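Festis Costume Jewellery Listings - README

Maintainer: Athina Economou
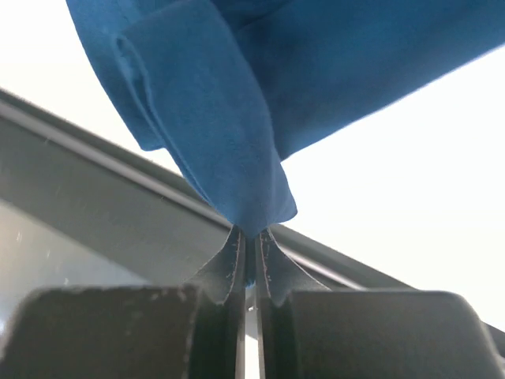
Festis is a text dataset of catalogue entries for vintage-style costume jewellery: brooches, clip-on earrings, bracelets and necklaces. It holds over 500 listings in Canadian English, drawn from the stock records of two shops, Itik and Xenos.

Contents

listings.csv - one row per item
terms.csv - controlled vocabulary for colour, plating and stone
splits/ - train and test ID lists

Fields in listings.csv

item_id: string, unique
shop: itik or xenos
category: one of 4 values (see terms.csv)
metal_colour: as worded by the shop, lower-cased
stone: free text, may be blank
era_claimed: decade named in the listing, if any
body: full description, line breaks removed

Known issues

era_claimed records the seller's wording. It has not been checked by an appraiser and should not be used for dating.
Itik writes "gold tone" for both plated and lacquered pieces. Xenos separates the two.
Widths are in millimetres except in 70 Xenos rows, which are in inches and flagged in the unit column.
Version 2 dropped duplicate bracelet entries. IDs were not reissued, so gaps are expected.

Loading

Files are UTF-8, comma-delimited, with a header row. The Firimon parser reads them without options - other readers may need quoting turned on for body.

Updates

The next refresh is planned for February. Send corrections to the maintainer with the item_id and the field name.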